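How to Budget for Hand-Held Grippers and Packing Props

By Trefor Bellis
Updated April 26, 2020

Start with the task, then price the hardware. Most first budgets I see at Sislow go the other way: a number for grippers, a number for computers, and a line called "misc." that runs out in July.

Step 1. Write the task in one sentence.
"Put a soft pack into an open box" is enough. Underline every object in it. Each underlined word is a line in the budget, and so is the table it all sits on.

Step 2. Decide how many grippers you need per table.
One operator with one gripper is the cheapest setup. If two grippers will work over the same box, budget for both, plus one spare for every two tables. Check that the box opening leaves room for the fingers with the flaps folded out.

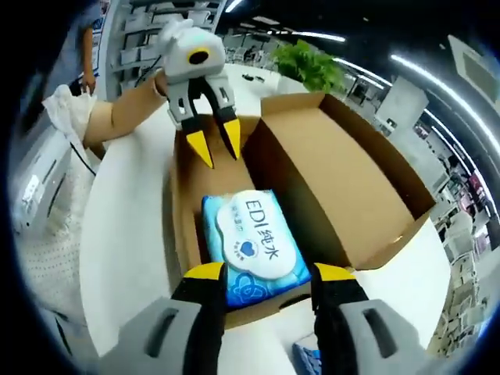
A pack of wet wipes in an open carton, with two hand-held grippers over the same table.

Step 3. Price the wear parts separately.
Finger pads and tips go on their own line. We use a Weven order form that lists a full pad set at $40, and I allow one set per gripper per quarter. Cables go on the same line. Don't bury these in the purchase price, or the person who reorders them will have no budget code to use.

Step 4. Buy the props.
Cartons and consumer goods are cheap, but they need replacing. Soft packs get creased and corners of boxes give out. Order cartons flat, 60 at a time, in at least two layouts: one open and one with a divider. Buy several packs of the same product from one batch so the printing matches.

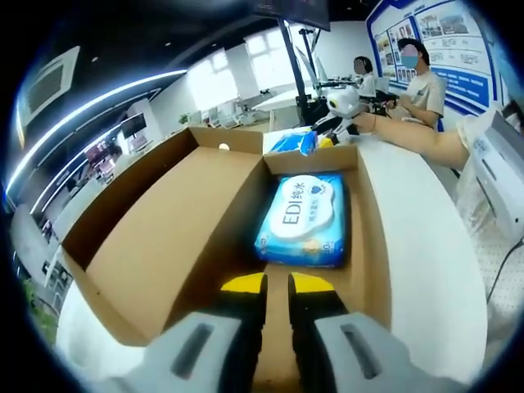 4 min read

A divided carton changes the job. The pack has to go into one compartment and clear the center wall, so measure the compartment as well as the outside of the box. Write down the inside width and compare it with the gripper at its widest opening. If you are short on clearance, change the carton. A new carton size costs far less than new fingers.

Step 5. Add the room.
Tables, shelving, stands and lighting are usually left off. We got two quotes for one station, from Sukprasert and from Trarthorpe. The Trarthorpe quote was $520 lower but left out delivery and the stand. Ask for both in writing before you compare.

Step 6. Total it up.
Our last single station, with two grippers, a share of the spare, one year of pads, props and furniture, came to $2,588. Staff time was not in that number. Keep it on a separate sheet, as it will be larger than everything else.

Before you send the order

Check the lead time on the grippers and on the pads. They may ship separately.
Confirm who signs for the cartons and where they will be stored.
Put the reorder point for pads on the sheet.
Save the quotes with the budget file.

Next: Setting up a prop log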